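18/04/2019, bench room, Furnival side

Second look at the tabletop for the Seltilska desk. Nermin Yurt wants to know if we sand it again or leave the color as it is. I have cleared my cups and papers from it this morning, and I write here what I think before I forget.
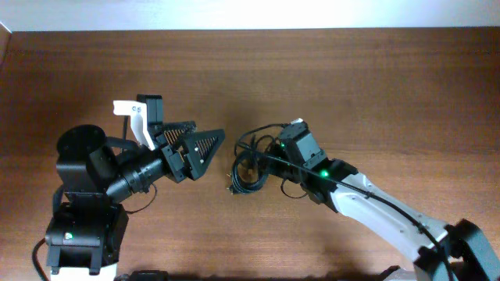
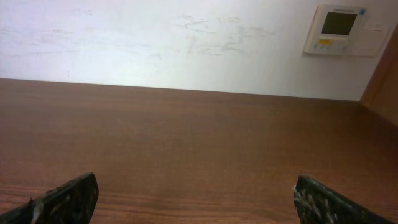 *The tabletop against the white wall. In the second one the right end is darker.*

The color is a medium reddish brown and I like it. The grain goes mostly along the length, and toward the front it makes stronger bands, dark and warm together. Near the wall the wood looks more dusty. I wiped that part two times with a dry cloth and I am not sure if it is dust or the finish. To try next: damp cloth, small area only, then wait 25 minutes and look again.

The dark part on the right side is probably shadow. Samer Sleiman thinks it is the stain which went on too thick. We should turn the top around and look at it in the same light. If the dark place moves with the wood, Samer is right and I will buy the coffee.

Stain was from the Trokard can, 2 coats, put on with a rag. Between the coats I used the fine paper, but my notes do not say which number. Please, everybody, write the paper number on the job card. The card for this one is 3,010 and it has only my initials on it.

Gap at the back edge: I did not measure it yet. Clemurgate asks for 3 mm to the wall for the whole length, so I will check with the feeler strips at both ends.

No wax until Nermin has seen it. Oil for the underside is still to be ordered, they say delivery in May.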